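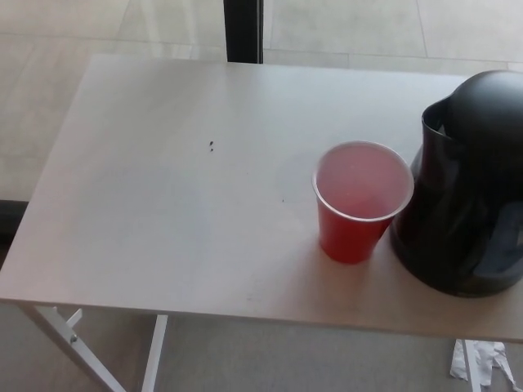
*Photo: Rongrong Shao*

5/7/18

OK, sticker thread! I ordered custom labels for my hot sauce bottles from a little print shop called Storkano and I've been waiting weeks to talk about them.

---

Background: I've been printing my own on office label paper since February. They looked fine for a day, then the ink ran the first time a bottle went in the fridge door. Sad, streaky peppers everywhere.

---

So I got the matte vinyl, 3 inches wide, rounded corners. I went back and forth on the corners for so long (square ones lift on a curved bottle, Yuzhen Su warned me, and she has labeled a LOT of jam).

---

The proof came back the same afternoon! A real person had noticed my text was too close to the cut line and moved it in. I hadn't asked. I'd have ended up with "ot Sauc."

---

Things I learned about files, in case you're ordering your first batch: outline your fonts, leave extra color past the cut line, and don't send a screenshot of your logo. I sent a screenshot of my logo. They were very kind about it.

---

Color is the one place I got surprised. My orange was super bright on my laptop and came out a bit more like brick. I like it better now, but if you need an exact shade, order one sheet first and look at it by a window.

---

I've had 4 bottles in the fridge for two weeks, in and out every day, and one went through the dishwasher by accident. No peeling on any of them! The dishwasher one has a tiny bubble near the seam and that's it.

---

Putting them on straight is its own hobby. What works for me: wrap a rubber band around the bottle as a guide, peel only the left edge, stick that down, then smooth across with an old gift card. Wipe the glass with rubbing alcohol first or you'll trap every bit of lint in your house.

---

Total order was 1,170 labels because I wanted all three flavors and the price break was right there. I make maybe a dozen bottles a month. Everyone I know is getting hot sauce.

---

Next up is a clear one for the lids. Has anyone tried white ink on clear vinyl? Does it look solid or kind of see-through? Show me yours!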